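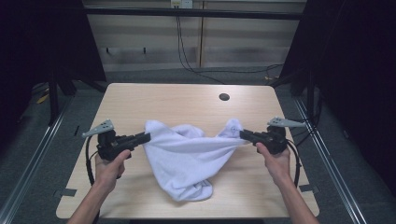

**Makthorpe Linen Re-use Study - interim report to the Prudeck Fund**

Prepared by Vimala Pinto, Aug 17, 2025

## 1. Period covered

Work from the March start to the end of the second sampling round. The grant conditions ask for a statement of progress against the three work packages, a note on spending and a list of changes to the plan. These follow in that order.

## 2. Work package A: stock survey

Complete. The survey covered 2,196 towels held by the Makthorpe laundry and its two satellite stores. Each was weighed, measured along both edges and given a grade from A (fit for guest use) to D (rags). Grading was done by two people working separately, and 102 towels received different grades from each. These were graded again by a third person and the later grade was kept.

Most disagreements lay between B and C. The written definition of C relied on the phrase "noticeable thinning", and the graders read it differently. The definition now refers to weight loss against the supplier's stated figure. Grades already recorded have not been altered, but the affected entries are marked in the data file.

## 3. Work package B: wash trials

In progress. Two of the four wash programmes have been run on cotton stock supplied by Sorinmont. Hem failure is the most common fault so far, ahead of pulled loops and staining. Shrinkage along the length is greater than across the width in both programmes, and most of it occurs early in the trial.

The third programme, at the lower temperature, was delayed by a faulty inlet valve on washer 2. The valve has been replaced and the machine checked over 15 empty cycles before any trial load was put in. Water hardness is now logged at the start of each shift. It was previously taken from the supplier's monthly sheet, and the first two programmes will carry a note to that effect.

## 4. Work package C: onward use

Not started in full. Ndung'u has agreed in principle to take grade C stock for cutting into cleaning cloths, and has asked for a first batch of 300. Terms for collection are still to be settled - the open point is who pays for baling.

## 5. Spending

Within budget overall. Detergent and energy are slightly under. Repairs are over, owing to the valve. We ask that the difference be met from the travel line, where little has been drawn.

## 6. Changes to the plan

- The fourth wash programme will use mixed-fibre towels only.
- Tensile testing moves to the end of package B so that all samples are tested in one run.
- The grading guide will be reissued with the revised definition of C and sent to the Fund with the next report.

## 7. Decision requested

Approval of the transfer in section 5 before the third programme is invoiced.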